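# Chapter 2: Reading a House Before You Alter It

Most mistakes in refurbishment are made before any work begins. A student who can draw a neat plan may still miss the fact that a door opens the wrong way for the room it serves, or that a wall has been moved since the house was built. This chapter deals with the survey: what to record, in what order, and how much of it to trust.

We will use one house throughout. Mapplebeck is a plain brick villa, altered twice by its owners. Glenys Whitlock surveyed it in January and her notes ran to 2,853 words, which is long for a house of its size. Dennis Birkett, who checked them, cut very little.

Whitlock began with the doors. Doors tell you how people moved through a building, and they tend to be left alone when wallpaper, floors and fireplaces have all been replaced. A glazed door set into an inside wall often means that the room behind it was short of daylight.

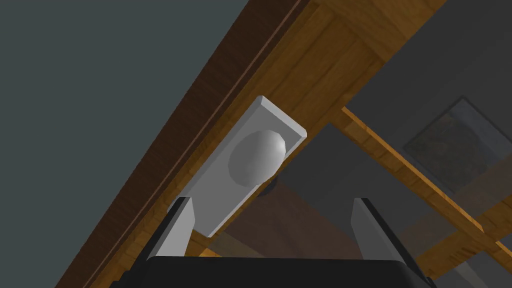
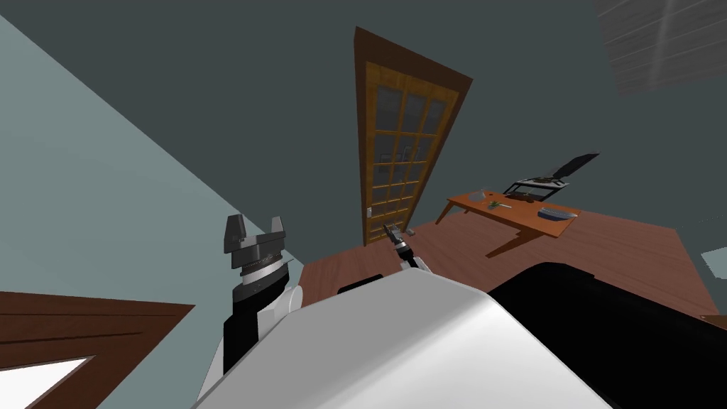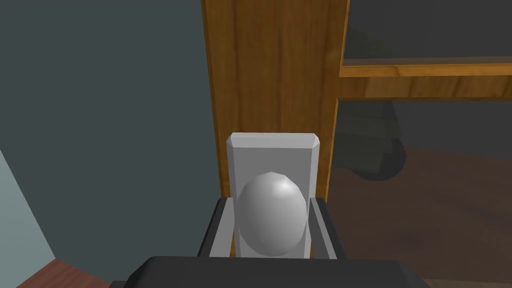 The second step is measuring. Take each room twice, once along the walls and once corner to corner. If the diagonals differ by more than 20 mm, the room is out of square and the plan should show it. Do not correct the figures at your desk.

Written records come third. Deeds, bills and old letters are useful, but they describe what was ordered and paid for. At Mapplebeck a joiner's bill lists a staircase that was never fitted. Jolene Cartwright found the bill, and Section 2.2 sets out how she tested it against the building.

## 2.1 The first visit

Go alone if you can, and leave the tape in your bag. Walk through every room before writing anything down.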